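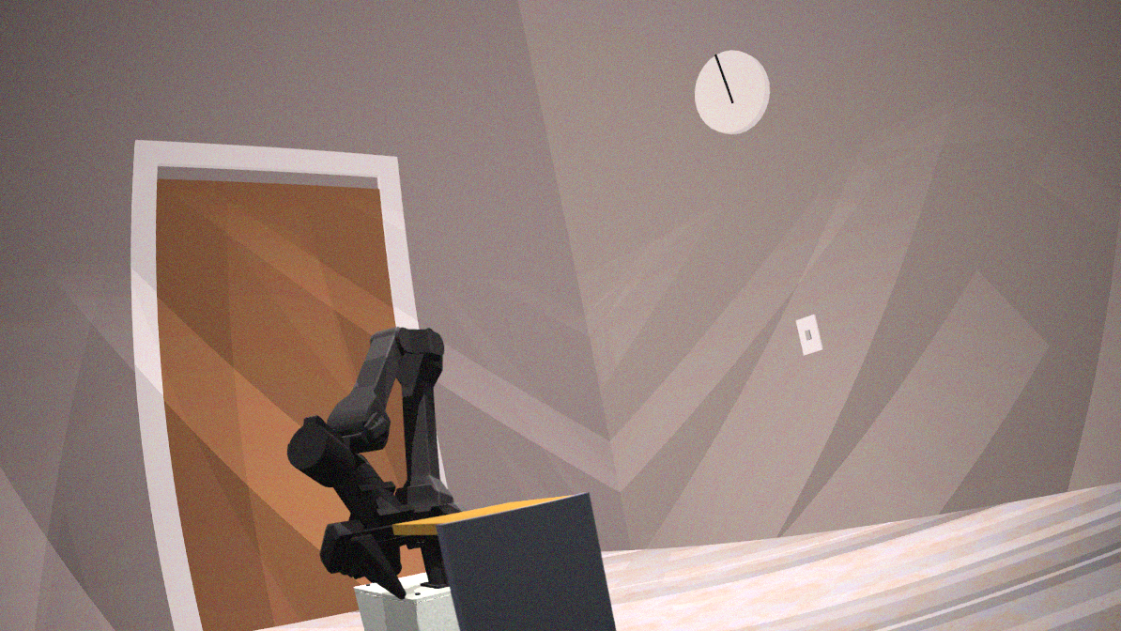

Figure 3. Rendered view with the arm folded over a dark grey box.

3.2 Reading speed and caption length

The participants read 40 short texts on a screen, each with one figure and a caption. Gagnon and Iyamu reported that long captions slow the reader down, but their texts were all in one language. We used the Korkisura collection, from which 605 sentences were taken in December. Reading times were longer for second-language readers, especially when the caption repeated words of the main text. The mean time per page was 1132 ms higher in this group.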